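4.2 Why We Stopped Trusting the Overview Camera

Our first disassembly policy, Simon, saw the workcell only from overhead, and it was very confident. It reached for drive rails that lay behind cable bundles and closed its fingers on air with great conviction. Doltus, the version reported in this paper, adds a view from the wrist. Both were trained on the same 300 demonstrations, all of them collected by Brunton, who has asked us to note that the cables won more than once.
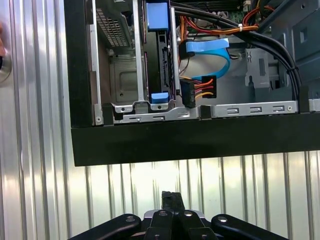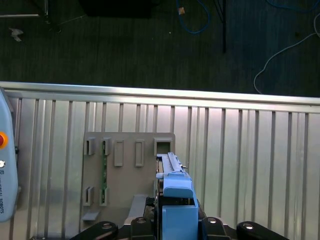 Figure 6. Wrist-camera views from the workcell: an open desktop computer case, and a narrow part held upright near the mounting fixture.

The wrist view has its own problems. Near contact, the fingers hide much of what matters, and the ribbed metal panel produces bright stripes that Simon's edge detector adored. We trained with 19 lighting variations, after which Doltus mostly ignored them. Ribbon cables remain difficult. They bend, they move when a neighbor is touched, and they do not resemble the rigid parts assumed in Section 3. We treat them as obstacles with opinions and replan whenever the estimated cable position shifts between two consecutive observations.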